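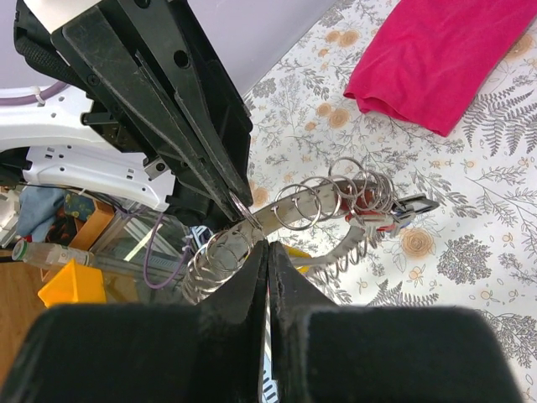

Bench tidying is a class of manipulation task in robotics in which a machine returns tools, stands and loose parts to set places on a worktop. It is studied as a middle case between household chores and shop-floor handling. As of Jul 12, 2021 no system was in regular unattended use for it.

Background

Early work treated the problem as plain pick and place, with rigid objects of known shape. The Grundelent trials, led by Ryota Honda and Anum Usmani, widened the set to 13 objects found on a repair bench, among them a soldering iron stand with a coiled spring holder. Clutter was left in place during the trials, and the worktop could be bare or covered with cloth.

Sprung and wire objects

Coiled springs are hard for two-finger grippers. A jaw can close on a single loop, but the loop may shift before the base of the stand moves, so the position of the gripper is a poor guide to the position of the object. Bright metal also gives unreliable depth readings. Two-arm methods use one gripper to hold the coil and the other to steady or turn the stand - this lowers the chance of tipping but needs close timing between the arms.

Soft coverings add a further difficulty. A tablecloth can slide or gather under a dragged base, and a printed pattern makes it harder to separate thin parts from the surface.

Performance

The Tallow test scores a run out of 100, with marks lost for drops, knocked items and human help. It has four stages: find, grasp, move and set down. Shota Furukawa has argued that the score favours slow systems, as no marks are lost for time. A later version, proposed in November by Soo-ah Ok, adds a time limit and three repeat runs with the objects moved between them.

Machines are generally dependable with boxes, bottles and other stiff items. Cables, cloth and sprung parts still call for supervision, and hot tools are normally left out of testing.

See also: Avotiņš gripper; Two-arm manipulation

Categories: Robotics | Household automation | Manipulation tasks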